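I got down to Addale a little before nine in the morning, with a flask and far too many sandwiches, because the council was holding its open day and I'd promised myself I would go at last. Corinne Kasprzak met us on the steps and took our party of 12 up to the chamber, which is smaller than it looks on the telly (and a good deal colder!).

We were let in to watch the bus fares debate. Voices got rather loud when the member for Bangash ward stood up, and the chair had to call for order twice before anyone sat down. The vote went through by 5 to 3, with 2 keeping out of it, and there was a bit of grumbling up in the gallery. Corinne answered all our questions afterwards, even my long one on postal votes, and I thought that was very good of her.
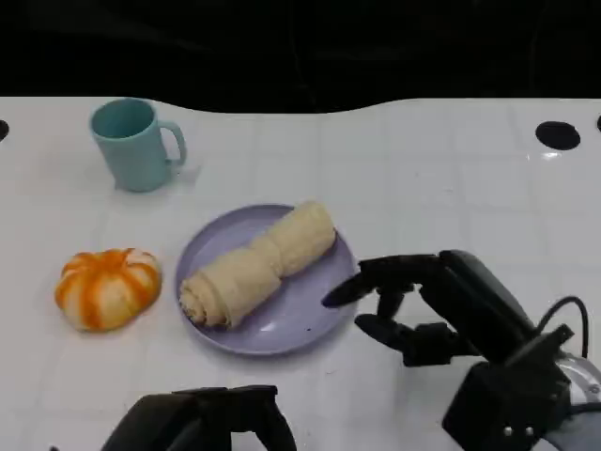
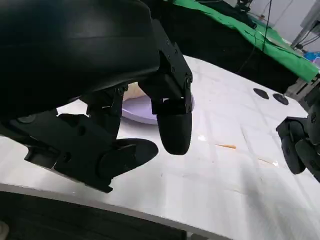 **Filed under: Local councils, Days out**

The Brallusari town hall opens its doors in April, and I've already put my name down. Do bring a cushion for the gallery benches.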